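Teaching by Hand: Gallery

The Tumness Robotics Workshop records tasks by remote control, with an operator guiding each pair of arms through every movement. The programme is led by Melahat Oral and has been open to partner institutions since February. Sessions last 18 minutes, and the present collection holds 1381 recordings across 14 tasks. Further pictures will be added as each task is completed.

Station at Namham

Two arms on a shared rail, their grippers facing one another across the marble-patterned work surface — the left pointing right, the right pointing left.

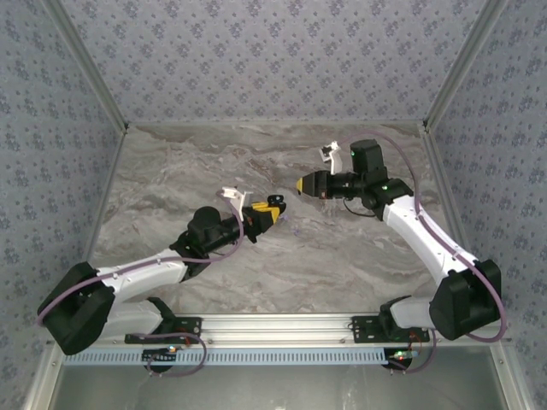 Visits and enquiries

Groups of up to eight may attend a session by arrangement. Requests should be addressed to Florence Fraser at the Namham office, stating the preferred month and the number of visitors.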